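Break Room Tips for a Workplace That Is Bringing in Automation

Filed under: Kitchen and workshop
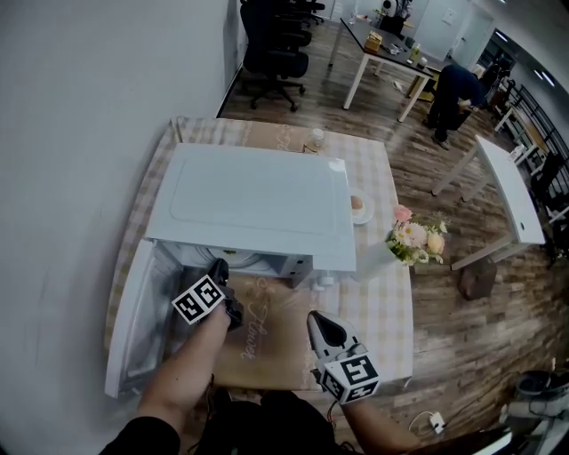
When the Larden packing floor put in automated lines, most of the planning went into the machines. The break room changed just as much. People who used to stop together at noon now stop when their line does, and the kitchen has to cope with that. These tips come from our first year.

Stagger the microwave. If two lines pause at the same time, you get a queue. We moved one line's break by 20 minutes and the queue went away.

Post heating times by the door. A bowl of soup straight from the fridge gets 90 seconds, then a stir, then more if it needs it. Cover it loosely. Leave the turntable in, even for a big dish. If the dish won't turn, use a smaller one.

Wipe the microwave at the end of every shift. With fewer people on the floor, the old habit of "someone will get it" stops working. Put it on the same sheet as the line checks. For dried-on food, heat a cup of water with a slice of lemon in it and a wooden spoon standing in the cup, let it sit with the door shut, then wipe.

Use a washable cloth on the table. Ours goes home in the laundry bag on Wednesday - a spare goes on the same day.

Keep job talk off the wall. New duty lists belong by the line, where people can ask about them. Several of our packers moved over to minding the Sokier feeders and had plenty of questions, and a notice over the sink was a poor place to find out.

Plan for quieter shifts. The Rornden site went from a crew of 6 on nights to two, and both of them ate at their stations for weeks. What helped was an overlap at shift change, long enough for coffee with the people coming in.

Label food with a name and a day. Shift swaps are more common now, and lunches get left behind.

Hand tools stay out of the kitchen. Hang a hook board outside the door for cutters, gloves and ear protection. The one at Quintana is at elbow height and gets used more than ours, which is too high.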